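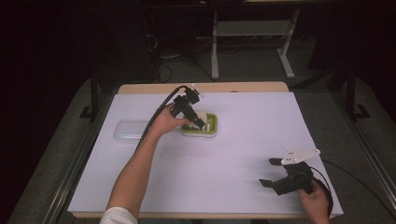
By Hwa-young Sun

3 comments | 11 shares

My neighbor has new carpet, and for a week in March I have been told about its warranty. It runs longer than most marriages. She paid $3,597 for a hallway and two bedrooms, and she keeps the paperwork from Alexiou in a kitchen drawer the way other people keep a passport.

I read it over coffee on Friday. The warranty covers wear, but flattening counts as "change in appearance," and change in appearance is on the next page with the other exclusions. Stairs are excluded. So are pets, sunlight and furniture with legs. You may walk on it, within reason, provided a certified cleaner has been in and you kept the receipt.

I don't blame Alexiou in particular. Vando sells a wool blend with the same fine print in a nicer font. The whole trade discovered years ago that shoppers can't judge a carpet by looking at it, so it gave us a number to compare instead, and we went home happy with the bigger one.

What I'd like is a label that tells me how heavy the pile is, how tightly it's twisted, and what it looks like after four years under a family that eats dinner in front of the television. Put that sample on the rack, gravy and all. I would buy from the first store brave enough to hang it.

My own carpet came with the house and has no warranty whatsoever. It's beige, or was. The dog sleeps on it in full sun, next to a chair with legs.

Share this | 4 likes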